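3.2 Collecting demonstrations by hand

Our first attempt at teaching the arm used remote control. The operator sat at a desk with a pair of leader arms and watched the workspace on a monitor, and the follower arms did more or less what they were told, a little late. This worked in the sense that demonstrations were produced. Dennis Clegg, the most patient of our operators, compared it to buttering toast through a mail slot. Moving a basket from one side of the table to the other took him several tries, and the recordings are rich in pauses, corrections and small sideways twitches, all of which the policy learned with great fidelity.

We kept the remote-control data as a baseline (Section 4.1) and moved the main collection to hand-held grippers. The operator holds one gripper in each hand and does the task directly. Each gripper carries its own camera, and its position is recovered offline from the video and the inertial readings. The robot is not present and does not need to be, a fact that greatly improved scheduling in a lab where two projects share one robot.

The grippers are Tanus units with parallel fingers and padded inner faces. We changed little about them. The trigger springs were replaced with softer ones after the first week, when it became clear that our operators' grip strength was going to be a variable in the study whether we liked it or not. The finger geometry was left alone so that it would match the end effectors on the robot, and anyone who has tried to correct a mismatch of this kind in software will know why we did not try again.

Each session followed the same routine. The operator started both recordings, held the grippers together in front of the cameras for the time alignment, and then performed the task at whatever speed felt natural. Natural turned out to vary. Chelsea Sedgwick worked at the pace of a person clearing a kitchen before guests arrive, while Trevor Bunting approached every basket as though it might be asleep. We made no attempt to bring the two together during collection, and instead resampled the trajectories before training. A session ended after 60 minutes or when the operator began to complain, and the second condition was the one usually met.

In total we recorded 500 demonstrations of the basket tasks. Of these, 98 were thrown out. The largest group of rejects failed at the tracking stage: a plain tabletop offers very little for the localizer to hold on to, and if both cameras looked straight down at it for long, the estimated path wandered off through the wall. A smaller group was rejected because the operator had used a knuckle, a forearm or, in one memorable case, a chin to nudge the basket into place. These are excellent strategies, and the robot has none of the parts.

The two-handed tasks need more care than the single-handed ones, as each camera sees only part of what is going on. One gripper may be at the basket while the other is still open and waiting, and the policy has to work out from both views whose turn it is. Figure 4 gives the view from one of the two grippers, its fingers apart over the bare table, with the fingertip of the other at the near end of the perforated basket.

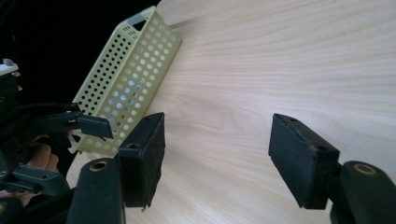
Figure 4. View from a hand-held gripper during a two-handed basket demonstration. The second gripper, in the operator's grasp, is at left.

Dorothy Pearce, commenting on an earlier draft, objected that we were too quick to bury remote control. A person holding the tool feels the load in the wrist and reacts to it, she wrote, and the robot inherits the reaction without the feeling; at least the operator at the desk is as numb as the machine. We think she is right about the mechanism and have added a force-matched comparison in Section 4.3. We are less sure about the conclusion. The numb operators dropped the basket more often than anyone, and the policy trained on their data dropped it in much the same style.

Two practical notes for readers who plan to repeat the procedure. First, the time alignment should be checked at the end of a session as well as the start, as the clocks drift apart slowly enough to pass every test one runs in the first few minutes. Second, instructions to operators should be short. Our original sheet ran to several pages and covered wrist angle, approach direction and preferred grasp points. It was read once, by its author. The current version asks the operator to keep the basket in view of at least one camera and to use only the grippers, and the demonstrations collected under it form the training set for all results in Section 4.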